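Baskets wanted, and a few other bits

Quick one from the swap table at Rembridge Hall before this goes to print. We've had a good winter for donations but the storage shelves are a mess again, mostly loose wool, odd jigsaw pieces and cables of unknown origin. If you have a woven basket sitting in a cupboard doing nothing, we'd love it. Any colour. Lids not needed.

Sneha Dwivedi has already started us off and is doing labels for the lot — swing tags on string, so we can change our minds later.
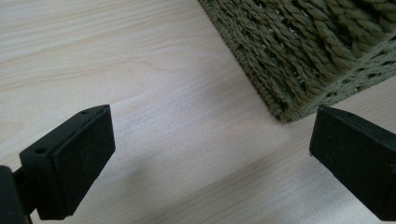
Green-ish rope weave on the pale wood table. More like this please!

Sizes: up to 20 cm high fits the bottom shelf, anything taller goes along the wall under the window. Please give them a shake outside first, and snip off any really scratchy ends as the littlies get into everything. No cane with borer holes thanks, we learnt that lesson in July.

Drop off at the side door on Geddes Street, number 133, any morning before the kettle goes on. Sorting day is 13th September, bring a texta and your own mug. Morning tea provded.

Also still chasing the key to the Unwood cupboard. If its on your keyring, ring Sneha.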